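5. Setting up the kitchen bench routine

Read section 4 first. If the arms have not been homed and the hands have not been through the open and close check, nothing in this section will work, and you will blame the wrong part of it.

This section covers getting the Trollholm two-arm build to handle mugs and a dish rack at an ordinary kitchen counter. The forum posts make this sound like an afternoon's job. It took us most of May. The Ambrosio hand software ships with a preset called "household", and the notes that come with it claim it suits any kitchen. We tried it in two kitchens and it suited neither. Use it as a starting file and expect to change most of it.

5.1 Before you power the arms

1. Set the base so the body is square to the counter, with the front edge of the counter inside the reach line you marked in step 4.6. If you skipped 4.6, go back and do it.

2. Lock the base. Push on it hard from the side. If it shifts at all, it will shift more once an arm is stretched out with something in the hand.

3. Run the power and data leads away from the side you plan to stand on. Tape or cover anything that crosses a walkway. Drirnum sells a cable cover that is supposed to lie flat on carpet. Ours curled at both ends, so we went back to tape.

4. Check the slack in the loop at each forearm. You want enough that the elbow can straighten fully, and not so much that the loop can hook a tap or a drawer handle. Move each arm through its whole range by hand while you watch the loop.

5. Put the stop button where the person supervising can hit it without leaning over the arms.

CAUTION: The stop button cuts drive to the arms but does not open the hands. Whatever is being held stays held until you release it from the menu. The printed quick-start card has this the wrong way around. Ignore the card.

5.2 Choosing what to practise with

Start with things you don't mind losing. A plain mug with straight sides is easier than anything tapered. Leave the handle out of it for now. The preset offers a "handle grip", and Mostafa Cherkaoui, who did most of the tuning on our build, gave it a fair trial before switching it off for good. Gripping around the lower body is duller to watch and far more dependable.

Keep glass out of the first sessions altogether. Same for knives, and anything with liquid in it. I know the demo clip has it pouring tea.

6. Load the household preset and save it straight away under a new name. The program overwrites the original without asking.

7. Set hand closing force to 21 on the software's scale. The preset has it at 81, and I can't find anybody who will say where that number came from.

8. With the mug held over a folded towel, raise the force by 3 at a time until it no longer slips when you tug it lightly from above. Write down the value. It will be different for each mug, whatever the preset notes say about automatic adjustment.

9. Repeat for the other hand. Do not copy the value across. Our two hands came out of the same box and they do not behave the same.
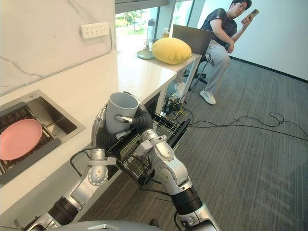
10. Save both values in the object file. The field marked "surface" does nothing in the current version, as far as we can tell. Leave it at default.

5.3 Teaching the two-arm hold

Holding one thing in each hand is where most of the trouble starts. The planner treats the arms as two separate machines that happen to be bolted together. It knows where the other arm is. It does not know how big the thing in the other hand is unless you tell it, and a dish rack sticks out a long way.

11. Measure the rack along its longest side and enter that length in the tool size box for the hand that will hold it. Enter it in millimetres. The box is labelled in centimetres, and this is a mistake in the label.

12. Add a safety margin. We use 235 on the rack side, entered in the same box as the measured length is added to, so check your sum before saving. Kenneth Dalgleish thinks this is far too generous and runs less on his own build. He has also replaced more mugs than we have.

13. Set both arms to the slow profile.

14. Step through the routine one waypoint at a time using the Next key. Keep your other hand on the stop button.

15. At each waypoint, look at the gap between the two hands and anything they are holding. If you don't like it, move the waypoint. The on-screen picture will tell you it is clear. Trust your own eyes over the screen.

16. Once you have stepped through the whole thing three times without moving a waypoint, let it run by itself at slow speed.

Note: Wire racks are awkward for the depth sensor. Thin bars tend to drop out, and the software may see a few floating specks where the rack should be. Turning up the sensor gain is the usual advice. In our kitchen it added more specks. Entering the size by hand, as in step 11, is tedious but it has held up.

Note: If a rack goes into the hand at an angle, the planner still assumes it is level. Either re-grip it or add the extra height to your margin.

5.4 Working near a sink

None of the joint covers on this build are waterproof. The ribbed sleeves look as though they ought to be, and the parts seller at Grurkbridge described them to us as "splash friendly". I asked what that meant and did not get an answer I could use. Treat them as dust covers.

17. Turn the tap off firmly before you start and dry the counter.

18. Set a keep-out zone over the tap and anything else fixed near the sink.

19. Set a second keep-out zone over any power outlet on the wall behind the counter. Make it bigger than you think it needs to be.

20. If either hand has to reach below the rim of the sink, teach that move separately and slowly. The wrist is wider than the hand, and it is the wrist that will hit the edge.

CAUTION: Do not run wash or rinse routines, even if you find them in the shared folder. Somebody uploaded three of them. We have not tested them and would not.

5.5 When it goes wrong

Hand opens partway through a lift. Check the saved force value first. After an update ours went back to the preset without a message. If the value is right, look for a loose finger lead.

Arm stops and reports "obstacle" with nothing there. Usually light. A window beyond the counter can upset the depth sensor for part of the day. Pull the blind, or try again later. The "bright room" setting is meant to deal with this and I have yet to see it make a difference.

Both arms stop and neither reports anything. Restart the planner, then re-home both arms. Do not carry on from the last waypoint. Take whatever the hands are holding out first, with the release menu, supporting it from underneath.

Mug grip drifts over a long session. We have seen this and do not have a cause for it. The software people say it is the motors warming up. The motor people say it is the software. Re-check the force after a break and note any change in the log.

5.6 Record keeping

Keep a written log for each object: force for the left hand, force for the right hand, margin, speed profile, and software version. The built-in log saves only the last session and does not mention that it has thrown the earlier ones away.

Section last checked against our own build on Dec 23, 2021. If you have a later software version, go through 5.2 again from step 6 before relying on any number given here. Moving objects from the counter to a shelf is covered in section 6, most of which is still in draft.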